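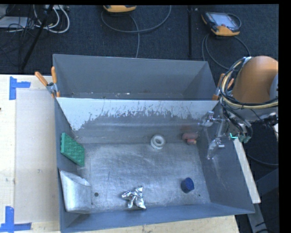
Sorting What's Left: notes for the August talk
Reshma Mokoena, Fomine repair and reuse night

SLIDE 1 — title
Wait for the chairs to stop scraping. Thank Lungile Van der Merwe for the room. Do not make the joke about the coffee again.

Say: I've been asked to talk about storage systems. I own one storage system. It's a metal bin with a divider, and most evenings it wins.

SLIDE 2 — the bin
Leave it up a while. People like looking into other people's bins.

Two compartments, narrow one at the back, big one at the front. The plan when I got it was fasteners in back, everything else in front. You'll notice the back has specks in it. Those are the remains of the plan.

Point to the divider. See the whitish band along the upper part, and how ragged it gets lower down? I'm fond of that. Dineo Cele wants me to strip it and repaint. Dineo wants to repaint most things. Say hello to Dineo if she came.

The scratches on the floor of the front part: no, I don't line it. I tried felt. Felt holds on to every crumb you've ever owned.

SLIDE 3 — the sort
Same bin. Go through the decisions, fast. No more than a minute each or we lose the back row.

Foil. Crumpled, shiny, all points. Ask the room: keep or toss? Somebody will say "it's good for scrubbing rust." Fine. Then go scrub some rust. If it's still in the bin in a month, it's trash with a hobby.

Blue cap. The big question with any cap is what it's the cap of. My rule is that a cap gets one trip around the workshop. You walk it past every bottle and tube you have, like the prince with the shoe, and if nothing fits, out it goes. (Pravesh Adams keeps a jar of caps. He has 16 of them and he's matched 3. Ask before telling this one.)

White ring, the one that looks like a roll of tape. Tape goes on a peg. I have said this at home many times. Tape in a bin picks up grit on its sides and then you get a fuzzy edge on everything you stick down.

Green block with the pattern on its face. Leave this one to the audience. At the Mtshali meeting we got three theories and a small argument, and it was the best part of the night.

The gray scoop-like piece in the corner stays. Anything that could conceivably move small stuff out of a corner has earned the corner.

SLIDE 4 — numbers
Keep this short, they're only my numbers. When we cleared out the Nundico shed, Pravesh Mokoena logged every loose item on a clipboard, and the total came to 3,253. He is my brother and I still can't explain him. We kept up to 20 boxes' worth and I've opened two.

What I'd do differently: label first, then sort. We sorted first, on the floor, and then it rained in.

SLIDE 5 — what to try at home
One bin, one evening. Tip it all out on a table. Wipe the bin before anything goes back. Put back only what you can name out loud.

If there's time, tell the Sametum drawer story. If Lungile is tapping her watch, skip it.

Questions. Someone will ask about magnets. Yes, magnets are good. Repeat the question for the people near the door.

Take the adapter home this time.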